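Home | Courses | Handouts | Staff | Contact

Tabletop Sorting and Setting: Handout 3
Course leader: Silvana Vasconcelos. Revised 10/23/25

12 shares | 3 comments

1. Scope

This handout covers the layout of small items on a shared table: which items go on a plate, which go in a bowl, and which stay on the bare surface. Folding of cloths was covered in May and is not repeated.

2. Terms

Carrier: any dish that holds an item. Plates and bowls are both carriers. Cloths and mats are not.
Loose item: an item resting directly on the tabletop.
Overhang: the part of an item that extends past the rim of its carrier.
Pair: two items of the same type, wherever they are placed.

3. Choice of carrier

A flat plate suits long packages, which will lie on it without tilting. A bowl suits rounded items that would otherwise roll. Curved items are a borderline case. A banana placed in a small bowl will usually show overhang at one end, and this is acceptable as long as the bowl stays level when the table is bumped.

Record the carrier by shape first, then by color. "Round gray plate" is a complete entry. "The plate" is not, even when only one is present.
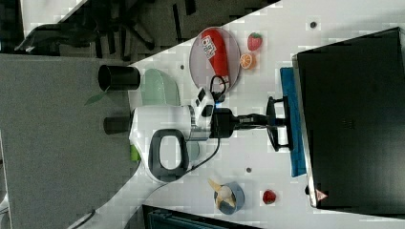
Fig. 1. Mixed layout: package on plate, toy banana in bowl with overhang, toy strawberries and orange half loose.

The strawberries in Fig. 1 form a pair under Section 2 although they lie apart, one near the plate and one to the right of the bowl. Enter them on separate lines with their positions. The orange half is entered as a half – do not write "orange" alone. The blue mat under the monitor stand is table equipment and is left out of the item list.

4. Spacing

Loose items should be at least 3 inches from the table edge. For the practical, the plate and bowl are set 16 inches apart, center to center. Measure with the tape; hand spans are not accepted.

5. Practical task

Work in twos. One person sets the layout and the other writes the record without speaking. Change places and repeat with a new layout. The pass mark is 80 percent of entries correct, counting carrier, item and position separately.

Records go to Nivaldo Sampaio. Questions on terms go to Sioned Wynne – please read Section 2 before asking.

Previous handout | Next handout | Back to top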